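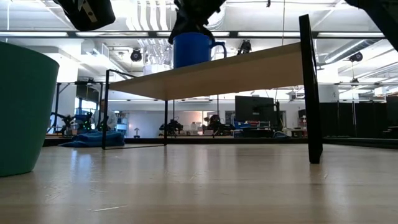
Blue mug, little shelf, Sunday.

Well, I finally got to the private library at Ultorton, after two years of saying I would, and I came home with sore feet, a tote bag I didn't need and a head full of bindings. I want to get it down before it all runs together.

The train was slow and smelled of somebody's egg sandwich, but I had a whole table to myself and read most of the way, so no complaints. It's a fair old walk up from the station. I had pictured something grand with pillars, and it's a narrow brick house between a dentist and a shop selling curtains, with a bell you have to lean on. Inside it's lovely, though. There's a long room on the first floor with shelves to the ceiling and a ladder on a rail (members may climb it, visitors may not, and I did look at it rather wistfully), and then a smaller room at the back where they keep the things from the Kasik Press.

I've wanted to see the Kasik books properly for ages. You get one at a time, on a foam cushion, and you turn the pages with clean dry hands, no gloves, which surprised me. The first was the book of river poems, number 7 out of an edition of 200, with those green and ochre linocuts that look so flat in reproduction. In the hand they're quite different, because you can feel where the ink sits up on the paper. I must have spent half an hour on the heron alone. The second was a cookery book, of all things, printed in a tiny type with wide, wide margins, and some earlier owner had pencilled in her own opinion of the recipes. "Too much mace" came up again and again. I'd have liked her, I think.

After lunch (cheese scone, slightly stale, very good chutney) there was a talk about the Rezaei collection, which came to the library in tea chests and was never properly listed. They've got as far as item 655 and there are 773 in all, so the end is in sight, and the woman giving the talk sounded both pleased and a bit bereft about it. Mostly travel books and almanacs, with a run of old booksellers' catalogues that I would happily have sat down with until they turned the lights off. I asked a question about the catalogues, went pink, and then couldn't take in the answer because I was so busy being pink. I do this every time.

I bought the new Cludonix pamphlet from the table by the door, the one on marbled papers, and then the tote bag, and then went back for a second pamphlet - weak, I know. The membership form is in the bag as well. It costs more than I'd like, and I could only get up there every couple of months, but members can borrow anything in the long room by post, and I keep coming back to that. And the ladder!

Read the marbling one in bed with the lamp on far too late. There's a recipe in it for size made from carrageen moss, and I've half a mind to try it in the old roasting tin when the weather's better. Must ring the library about the scarf, I'm nearly sure I left it on the back of the chair in the small room.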